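Bench Notes: two arms, two hands and an awful lot of block stacking

Hello again from the far end of the Grircombe workshop, where I've had the bench by the back wall since April and have more or less stopped apologising for the cable ties on the floor.

When I last wrote, Grukby had one arm and no hands. (Grukby is the robot. The name came from a typing mistake on the storage box label and it stuck.) Well, Grukby now has 2 of everything, and I've spent most of my free evenings teaching it to do what any toddler can manage, which is put one block on top of another. I love it. I'm also a bit sick of it!

The second arm went on the bench on a Wednesday evening and I was still there when the lights in the corridor went off. Bolting it down was quick enough. Getting the two of them to agree on where the table was took far longer. Each arm has its own idea of where zero is, and if those ideas differ by even a small amount you get one hand hovering politely above the table and the other trying to go through it. I ended up doing it the slow way, driving each arm by hand to the same pencil marks, writing down the numbers and then rubbing the marks out again afterwards, which I regretted when I had to start over.
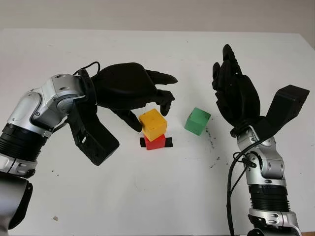
Calibration is where nearly all the time goes on a build like this, and I wish I'd believed the people who warned me. The motors are fine. The code I wrote is mostly fine (more on that in a minute). But the hands have to know where the table is, where the block is and where they are themselves, and an error in any one of them looks exactly like an error in the others. So I've kept the job dull on purpose: plain wooden cubes, a white tabletop and a strip of black tape for the target. The red one goes on the tape, the yellow one goes on top of it, and the green one waits off to the side for its turn. I'd happily call the yellow on red a pass even when it's sitting a bit skewed like that, as I'm only scoring whether the thing stays up. The dents in the paint are no bother either. I did try a nicer set of blocks for a while but they were varnished, and the shine confused the vision side no end, so back to the painted ones we went.

About that code. The planning part runs on Calvo, which is my own pile of scripts and not something I'd wish on anybody just yet. It has a file in it that's 1765 lines long, and I know, I know, it needs splitting up. Every time I sit down to do it I find a bug I'd rather fix first. The latest one was a sign error that made the right hand mirror the left hand's wrist turn when it should have been keeping still, so for a whole evening Grukby looked as if it was conducting a very small orchestra. Funny for the first few goes. Less so by closing time.

The other thing I changed was the grip. I'd been closing the fingers all together at one speed, and the block would get nudged by whichever finger arrived first and then spin. Now the thumb moves in gently, stops, and the fingers come round to meet it. It's slower and looks a bit fussy, like somebody picking up a cake they've been told not to touch, but the blocks stay much straighter on the way up.

I had a go at Tustex grip tape on the fingertips too. Lovely stuff for picking up and hopeless for letting go! The block came away with the hand and the tower went with it. I've peeled it all off and gone back to bare fingers, and if anyone would like most of a roll, it's in the drawer under my bench.

As for how it's all going, my notebook says 142 tries at the two-block stack with the new grip. I haven't gone through and marked them up properly, so I won't quote you a success rate, but I'm now swearing at the software more than the blocks and I take that as a good sign. Three blocks is next. After that I want to try passing one from hand to hand in mid-air, which will mean letting the arms get a lot closer together than I've dared so far, and I need to sort out better cable routing before then.

If you're in of an evening, do come over and have a look. Mind the edge of the bench, please, because if you lean on it I have to do the calibration again.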